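**Apuntes de la sesión 2: abrir el equipo, mirar y sacar el disco**
Taller de montaje y mantenimiento, aula de Villalba

Empiezo por lo que me preguntó Rebecca Longo al salir la última vez, que se me quedó a medias: ¿por qué dedicamos una sesión entera a abrir una torre si en su casa tiene un portátil? Pues porque en una torre se ve todo. Cada pieza tiene su hueco, su enganche y su manera de salir, y cuando después os toque un equipo apretado vais a reconocer las cosas aunque estén giradas o escondidas. Yo aprendí con una torre heredada que pesaba como un yunque y todavía me acuerdo de dónde llevaba cada tornillo (y de los que me sobraron al cerrarla).

### Antes de tocar nada

- Equipo apagado y cable de corriente fuera. Fuera de verdad, en la mano.
- Pulsad el botón de encendido unos segundos con el cable ya quitado.
- Tocad el metal sin pintar del chasis. Si tenéis pulsera antiestática, mejor.
- Un recipiente para los tornillos. Vale la tapa de un bote.
- Haced una foto con el móvil antes de soltar el primer cable. Lautaro Iturra se la saltó en la práctica pasada y estuvo un buen rato adivinando qué conector iba a cada sitio, ¡que no os pase!

La fuente de alimentación la miramos y la dejamos en paz. Se puede desmontar entera del chasis, eso sí, pero su caja no se abre nunca en este curso. Dentro hay condensadores que guardan carga y no me apetece dar esa clase práctica.

### Qué os vais a encontrar

En los equipos de sobremesa de oficina mucha cosa va sin tornillos: guías de plástico, pestañas, soportes que encajan. A mí me encanta este sistema, aunque reconozco que la primera vez desespera, porque uno busca el tornillo y no hay. Regla mía, que vale para casi todo: las piezas de color llamativo suelen ser las que el fabricante quiere que toques. Si veis un plástico azul o verde entre tanta chapa gris, empezad por ahí.

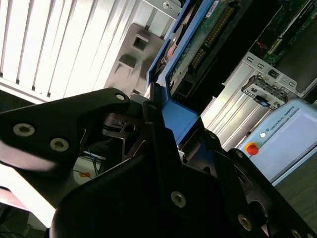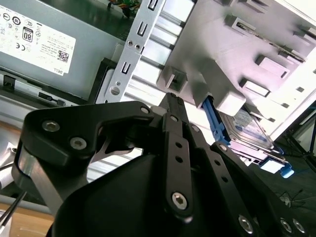
Plástico, chapa y algo de azul. 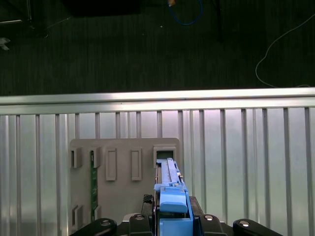
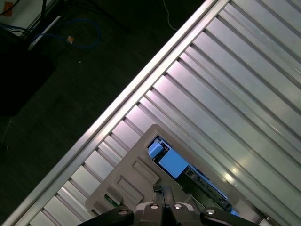

### El disco y su soporte

Vamos con la práctica. Un disco de 3,5 pulgadas puede ir atornillado a la jaula o metido en un soporte de plástico que entra y sale deslizando. Con soporte, el orden que os propongo es este:

1. Soltad primero el cable de datos y luego el de corriente. Tirad del conector, nunca de los hilos.
2. Buscad las lengüetas del soporte. Suele haber dos y se aprietan hacia dentro a la vez.
3. Sacad el conjunto recto, despacito. Si se atasca, volvéis a meterlo un poco y repetís.
4. Para separar el disco, abrid ligeramente los laterales del soporte. El plástico cede bastante, pero con el frío se vuelve quebradizo, así que calma.
5. Apuntad en la ficha el modelo y la capacidad que figuren en la etiqueta.

Para volver a montar, lo mismo al revés, y aquí hay que usar el oído: casi todos los enganches hacen clic. Si no ha hecho clic, no lo deis por puesto. Glória Serrano me decía que el suyo no sonaba y que aun así estaba bien, y tenía razón, porque hay soportes gastados que entran mudos; en ese caso dadle un tironcito suave y comprobad que no se mueve.

### Una palabra sobre las placas

Las tarjetas se cogen por los bordes. Ya sé que lo repito mucho. Los contactos dorados no se tocan con los dedos, y si hay que limpiarlos usamos alcohol isopropílico y un bastoncillo que no suelte pelusa. Las ranuras, con aire y a distancia. Si una tarjeta no entra, mirad si la muesca coincide con la de la ranura antes de apretar más fuerte.

### Para la próxima

Traed rellenada la ficha de inventario, que son 2 páginas, y leed el capítulo de almacenamiento del manual. Skarphéðinn Ladefoged y Xinyi Shi se llevan el juego de destornilladores pequeño y lo devuelven al empezar la clase. Los que no terminasteis el montaje podéis venir media hora antes, yo estaré en el aula con la puerta abierta y los equipos ya fuera del armario.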